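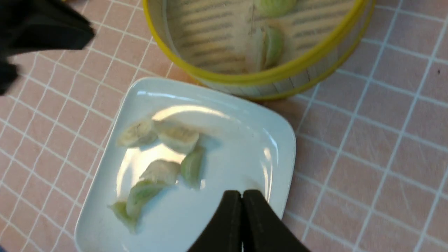

Dataset card: Table settings / dumplings

Vorkent set, second batch, last touched 4/12/21. Notes are rough, will tidy in January.

What's in it: plated steamed dumplings on the pink check cloth, white square plate, steamer further back. Six to a plate. Fillings not labelled, though the green shows through the thin skins on a few. Pleated, smooth and folded ones are all just "dumpling" for now.

Size: around 80 pictures, 3 folders (plate, steamer, cloth only). Cloth only is thin, more to come.

Known problems
- glare on the glazed plates, left in
- pale wrapper on white plate, outlines were hard to draw, check them befor use
- Rernden batch used a different cloth, dont mix

Naming: folder, then number. Spaces in the old names still need fixing.

Licence: same as the Šimko set, see parent folder.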